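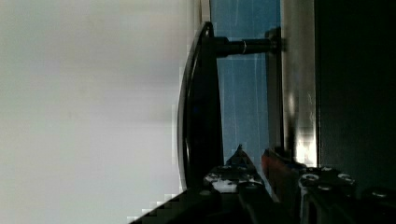 How much clearance should be left around a gripper on its approach to a part? Enough to cover the worst repeat error of the whole cell, plus the tolerance of the part, plus the thickness of anything bolted on since the drawing was made.

The last of those three is the one I find missing from most written procedures. The arm has a stated repeatability, the part has a drawing, and both get copied into the risk assessment. The extras (screw heads, cable clips, a replacement pad that is slightly thicker than the old one) do not appear anywhere. At Clonlow we had a procedure that quoted the gripper envelope from the original model, and the gripper had been altered more than 5 times under it.

I rewrote that procedure in March. What follows is the part that deals with close approaches, by which I mean any move where the fingers pass within 80 mm of something they are not meant to touch. I make no claim that it suits other sites. It assumes a small arm with a two-finger gripper, no force sensing at the wrist, and a cell that is opened often.

Speed first. Above the 80 mm line the arm runs at whatever the task was approved for. Below it, the limit is 200 mm per second for a proven path and a quarter of that for a new one. A path is new if any taught point has been moved, if the fingers or pads have been changed, or if the fixture has been unbolted and put back. Putting a fixture back on its dowels still counts. Desta Dinsa argued against this when we reviewed the draft, on the grounds that dowels exist for exactly that purpose. He is right about the dowels, but I have seen a fixture seated on a chip of swarf, so the rule stayed.

Clearance is measured on the real tool. Measure the widest point of the gripper with the fingers open, including fasteners, and write the figure on the cell sheet. Do it again with the fingers closed. If the gripper will turn during the approach, take the swept width, which on ours is a good deal larger than either. A screw head that stands proud of the body is part of the body for this purpose. Gebremedhin Gebru made a card gauge for the job and it has been quicker to use than callipers, although it needs replacing when the corners go soft.

Approach direction. Come in along the axis of the grip wherever there is room. If there is no room, split the move so that the sideways portion takes place above the line. Blended corners are not allowed below it. Most controllers will round off a corner by default, and the amount of rounding changes with speed, so a path that is clear in a slow trial can cut the corner at full rate. Set the blend to zero explicitly in the program – do not depend on the default, which changed on one of our controllers after an update.

Shiny metal and gloss black surfaces need a note of their own. Where a wrist camera is used to correct position, a bright streak may be taken for an edge, and the streak moves when the wrist moves. Our rule is that a vision correction larger than 2 mm stops the arm and asks for a person. The arm does not retry on its own. We lost some output to this at first, mostly in the evening when the roof lights came on, and fitted a hood over the cell.

Retreat is the section people skip. Every approach must have a written way out that works with the fingers in either state, and it must be run by hand at least once before the path is signed off. Backing out along the approach is acceptable only if the part has been released or the held part has been included in the envelope. After a protective stop, jog in the tool frame. Jogging single joints close to a fixture has caused more bent fingers at Clonlow than any program has.

Records are kept short: date, path name, measured widths, initials. The Hirkden site uses a longer form with a box for comments, and the comments box is usually blank.

I still have no good rule for cables. At present the sheet says "cables secured and checked through full wrist travel", and I would like something that can be measured.

Last updated: Sunday, 21:40

2 comments

Gebretsadik
On cables, we mark the slack with tape at both ends of wrist travel and check the tape against a fixed bracket at the start of the shift. It is crude but it gives you a yes or no. Do you apply the quarter speed to retreats as well?

M. at Clillunville
We had the same trouble with corner blending. Ours was set per move, so a copied line brought the old value with it. Worth searching the whole program for it before sign-off.

5 shares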